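Lucero Home & Workshop Help
Forum > Tables and work surfaces > Protecting wood tops

Clear sides and a clear cover for a wood table, so small things stop rolling off

brerkside_back_room
Posted in July, 3 replies

I have a wood table, medium brown, fairly shiny finish, 63 inches long. It gets used for sorting small soft toys and foam pieces into bowls, and for general sorting when there is mending to do. There are two problems.

First, things go over the edge. The rings are the worst. If one lands on its side it rolls, and the back of the table is against a shelf, so it goes down the gap and I have to pull the table out to get it. I would like a barrier along two of the edges. I don't want wood, since the room is already dark and I want to see the bowls from the chair on the other side.

Second, the finish is picking up fine scratches from bowls being dragged across it. I tried a vinyl tablecloth. It wrinkled, and you can't see the grain, and I like the grain. I am now looking at clear sheet, either the soft kind that comes on a roll or something stiff.

I asked a shop in Salard about having it all made up, sides and cover together, and the price was $399. That is more than I paid for the table. What would you use for the sides, how do you hold them up without drilling into the table, and does a clear cover hurt the finish if you leave it on?

nelel_dave_shed
Reply

Just use a tray with a lip. Plenty of big ones out there and no messing around with plastic. I have had one on my bench for years.

If you really want sides, any clear plastic will do. Tape it on.

brerkside_back_room
Comment on this reply

Thanks. I did try a tray. The biggest one I could find leaves no room for the bowls, and the tray slides around on the finish, which is how I got some of the scratches. Tape has been pulling up in the heat.

lucero_offcuts
Reply

I have done this on three tables now and the sides are the easy part. Taking your points in order.

Sides. Acrylic is the usual choice. It is stiff, it stays clear, and most places that sell it will cut it to length. Ask at the counter for offcuts before you pay for a full sheet. Long narrow strips are what they have the most of, and long narrow strips are what you need. Thin acrylic bows along a long edge. On a table your size I would go to a quarter inch, or use thinner stuff and add a support in the middle.

Make sure you get the cut edges smoothed. Saw-cut acrylic is sharp enough to scrape your forearm. Some shops will polish the edge for a small charge. If not, wet sandpaper wrapped around a block does it in a few minutes. Leave the protective film on while you do this and peel it last.

Height depends on what you are stopping. For soft rings and foam, 4 inches is plenty. Taller than that and you will be reaching over it every time, and you start knocking it with your elbow.

Holding them up without drilling. Options I have used:

Small L-shaped brackets with the long leg on the underside of the table, held by a clamp. This is strong but you feel the clamps with your knees.

Slotted wood blocks sitting on the table, with the acrylic standing in the slot. Put felt under the blocks. Easy to take down, but a hard shove moves them.

Acrylic corner joint. If your two sides meet at a corner, glue them to each other with acrylic cement and they stand up by themselves. Let it sit overnight before you move it. Use the proper cement. Superglue leaves a white haze near the joint and it doesn't come off.

For two edges that meet at the back corner I would do the glued corner and one slotted block at each free end.

Cover. The soft roll kind lies flatter if you unroll it the day before and leave it weighted. Get one that is 2 mm thick. The thinner ones creep and ripple when a bowl is pushed across. Cut it slightly smaller than the top so the edge doesn't catch on sleeves. A dull knife will tear it, so put in a new blade.

Check what your finish is before you leave soft vinyl on it for months. Some finishes go sticky or cloudy underneath. Old lacquer is the one I have had trouble with. Lay a small piece in a corner, put a book on it, and look in two weeks. If the corner looks the same as the rest you are probably fine. Lift it now and then anyway and wipe underneath, because grit gets in at the edges and scratches just as badly as the bowls did.

Expect glare. Any clear cover over a shiny top picks up the window or the lamp as long pale streaks, mostly at the edges. Moving the lamp to one side helps more than buying the "non-glare" sheet, which makes the grain look dusty.

Cleaning. Soft cloth, warm water, a drop of dish soap. No window cleaner with ammonia on acrylic. It causes fine cracks that show up later.

Total for my last one was nearly $50, and most of that was the cover.

brerkside_back_room
Comment on this reply

This is very helpful. I'll try the glued corner. Is the acrylic going to be too slippery to stand in a wood slot?

lucero_offcuts
Comment on this reply

Cut the slot snug and it holds. If it came out loose, a strip of thin felt down one side takes up the gap.

salard_sorting_table
Reply

Agree with the long answer above on acrylic. I have clear acrylic on my table and I wouldn't go back to an open edge. Rings that used to end up on the floor now stop at the side. It shows fingerprints, so keep a cloth nearby.

One thing I would add is to leave a clear stretch of table between where you pick things up and where the bowl sits. If the bowl is right up against the pieces you keep bumping it. Also pick colors that stand out from the wood. Tan foam on brown wood is hard to see in the evening. Red is easy, and so is pale green.

I didn't glue mine and it has been fine so far.
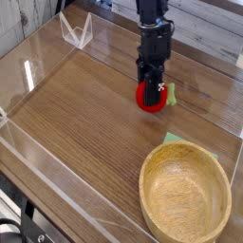 Red ring and light green piece on the wood top, clear acrylic sides up.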